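Wrist view and teaching by hand -- how close do you go?

Posted in: Arms and Grippers > Teaching and Remote Control

wadapond
February 26, 2022
I've been teaching my arm to put folded tea towels in a drawer, driving it from the other side of the room with the little hand controller. I've got 50 runs saved so far and I'm aiming for 150 before I try training anything. My trouble is the last bit of the reach. I drive by the wrist view, and once I get in close I've got next to nothing to steer by, so I end up creeping and then my runs are full of dithering. Do you lot push on through it, or stop and back out?

One from this morning: 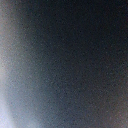
Reply 1 -- Isauro_T
Pale down the left, black in the middle, bit of a brownish glow bottom right. I couldn't steer by that either! I'd back out every time. If you can't tell where you are from the picture, the arm won't be able to later on, and you're only teaching it to guess.

Reply 2 -- gover_yareli
Don't agree with Isauro, sorry. My arm goes dark like that on nearly every cupboard job and I keep the lot. It's got the joint positions as well as the picture, so it isn't guessing, it's just going by feel for a second or two. What matters is that you move the same way each time. Creep in on one run and charge in on the next and it'll learn a horrible mixture of both.

Reply 3 -- Isauro_T
Fair enough if the cupboard never moves. Wadapond, does your drawer always open to the same place?

Reply 4 -- wadapond
It does not. I pull it out by hand before each run and I'm not careful about it. Hmm.

Reply 5 -- Isauro_T
There you are then. Joint positions won't save you if the drawer's somewhere else.

Reply 6 -- pacheco_l
Have you thought about not using the controller for this one? I hold the arm by the elbow and walk it through, standing right next to it, so I'm looking at the real drawer and not at a screen. My runs got much smoother and I threw away far fewer. Only snag is keeping your own hands out of the view (I've got a whole folder of my left thumb).

Reply 7 -- gover_yareli
Walking it through is lovely but you're seeing things the arm can't see, and that bites you later. I'd stay on the controller and put a second camera up on a shelf, looking down. And do mark where the drawer stops, bit of tape will do.

Reply 8 -- wadapond
Tape I can manage tonight. I've got an old webcam for the shelf too, though it'll mean starting the count again as the 50 haven't got that view. Bit gutted but better now than at 150. Will post again in March when I've got a new batch.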